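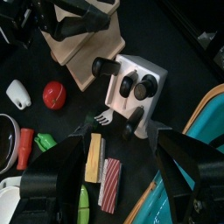 Getting a four-year-old to try new foods?

My daughter eats toast, peas and plain pasta, and that's the lot. She'll happily "cook" a whole banquet with her toy food, but the real thing makes her leave the table. Any ideas for getting from one to the other? We start at nursery in April and lunch is provided.

Ruth Ospina
July 4, 2019

Oh, you're halfway there if she likes pretend cooking! We let our son run a café called Moment (his choice of name, no idea) and every order had to come with one real thing on the plate. A slice of cucumber, a bit of cheese, whatever we had in. He didn't have to eat it, only serve it to us, and we ate it and made a huge fuss of the chef. It took ages, then one teatime he pinched the cucumber off my plate and I nearly cheered out loud. Keep the bits tiny, smaller than you think! And let her wash the veg too, ours would stand at the sink all afternoon if we let him (bring a towel).

Eusebio Usuga

Have you tried different pasta shapes first? Mine went from tubes to spirals to spirals with butter, then pesto. Slow but it worked.

Trullen

Ask the nursery for the menu now so you can have a go at a couple of the lunches at home. Ours sent it straight over. Also they eat all sorts when their friends are doing it!!

Jindura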